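BRICKS LEAVE THE TABLE, EVENTUALLY

The toy bricks are being put away at Skastitz, the toy library on Åberg, and anyone who has ever walked barefoot through a family home will wish the effort well.

The library lends out 295 sets, and a good many come back as one large set. Sorting takes place on a gray marble-patterned table against whitewashed planks, a setting rather grander than the job. Red bricks go in one white tray, blues in another - that is the plan, at any rate, and plans are cheap in August.

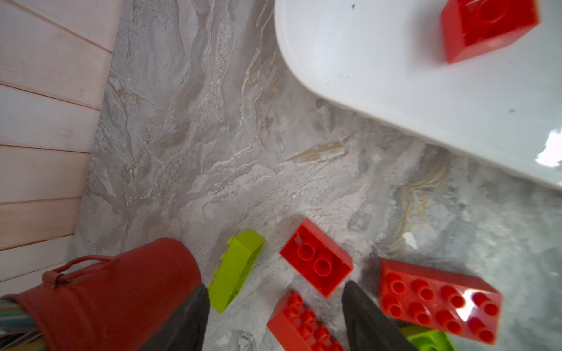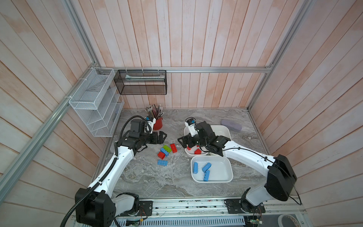
Red and lime green bricks on the marble pattern, and the white trays with a cup of pencils behind.

WHAT BORROWERS ARE ASKED TO DO

Returns are open until 2 p.m. Sets should come back in the box they went out in, with the lid on and without raisins. A missing brick costs 20 cents, a missing roof piece 80, a price that has caused more debate than the new parking rules.

Spare bricks of any color are welcome at the desk. The library's newsletter, Drirnent, will list the sets that are whole again and ready to borrow. It is expected to be a short list.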